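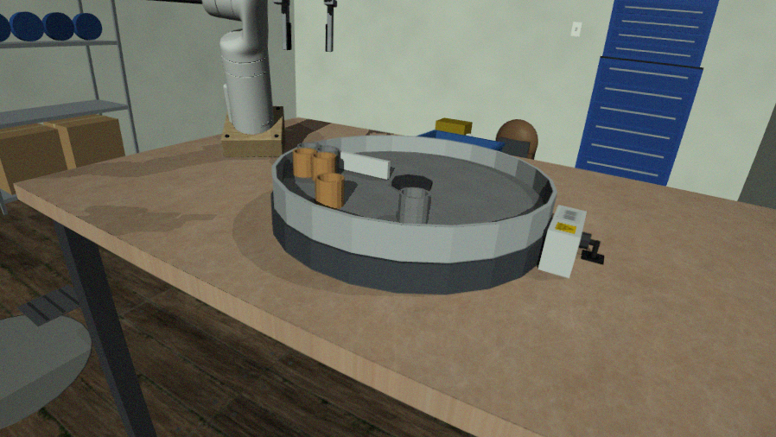 Tenant Questions: Applying, Moving In and Moving Out

Skerkow Property Management looks after 121 rental units, mostly small apartment buildings and duplexes, along with a few single-family homes. The answers below cover what we are asked most often by phone and at the front desk. Your lease is the final word on anything specific to your unit.

How do I apply for a rental?

Applications are made through the Zatel portal. Every adult who will live in the unit fills out a separate application. You will need a government-issued photo ID, your last two pay stubs or other proof of income, and contact information for your current landlord. If you can't use the portal, paper forms are available at the office.

How long does approval take?

Most applications are decided within three business days once we have everything. The usual holdup is a landlord reference that doesn't call back. If you know your landlord is hard to reach, tell us and we can accept rent receipts or bank statements for the past year.

Can I see the unit before I apply?

Yes. Showings are by appointment. Occupied units need notice to the current tenant, so we can't usually show those the same day. Vacant units can often be seen the same afternoon if you call before 10 a.m.

Can you hold a unit for me?

We do not hold units without a signed lease and a deposit. Until both are in, the unit stays listed and we keep taking applications.

How much is the security deposit?

One month's rent for most units. The two-bedroom apartments in the Hnatiuk Building currently rent for $1,864 a month, so the deposit there is the same amount. It is paid when you sign the lease. First month's rent is due before you receive keys.

Are pets allowed?

It depends on the building. The Hnatiuk Building allows cats and dogs, up to two per unit. Sakudeck Court allows cats only. Pets must be listed on the lease, and adding one later requires written approval first. Service and assistance animals are not treated as pets under these rules. Please contact the office to make a request.

When is rent due?

On the first of the month. There is a grace period through the 5th, and a late fee is added after that. The amount of the fee is in your lease. If the 5th falls on a weekend or holiday, portal payments made that day still count as on time.

How can I pay?

Bank transfer through the portal, personal check, or money order. We don't accept cash. Checks can go in the drop slot beside the office door. Write your unit number on the memo line. A returned check carries a fee, and after two returned checks we ask for money orders only.

Which utilities do I pay?

Tenants pay electricity and internet everywhere. Water, sewer and trash are included in the apartment buildings but not in the houses. Put the electric account in your name starting on the first day of your lease, even if you plan to move in later.

How do I request a repair?

Use the maintenance form in the portal for routine repairs. For no heat, a gas smell, a major leak or a sewer backup, call the emergency line at any hour. If you smell gas, leave the unit and call the gas company before you call us.

Will someone come in when I'm not home?

Only with notice, except in an emergency. The form asks whether we may enter in your absence. If you check no, we will call to set a time, and the repair may take longer to schedule.

Can I paint or hang shelves?

Small nail holes are fine. Painting, wall-mounted shelves and TV brackets need written permission. Approved paint has to be returned to the original color before you leave unless we agree otherwise in writing.

Can I add a roommate?

Yes, if they apply and are approved, and the unit's occupancy limit allows it. They sign an addendum and become responsible for the full lease along with you. Guests staying longer than two weeks should be reported to the office.

How do I give notice that I'm moving out?

In writing, at least 60 days before your lease ends. Email is acceptable if we confirm receipt. A phone call is not enough.

When do I get my deposit back?

We inspect after you return all keys, then mail the deposit or an itemized list of deductions within the time set by state law. Leave a forwarding address. Without one, the check goes to your old unit.

When is the office open?

Weekdays from 9 a.m. to 5 p.m., except Wednesday, when we open at noon.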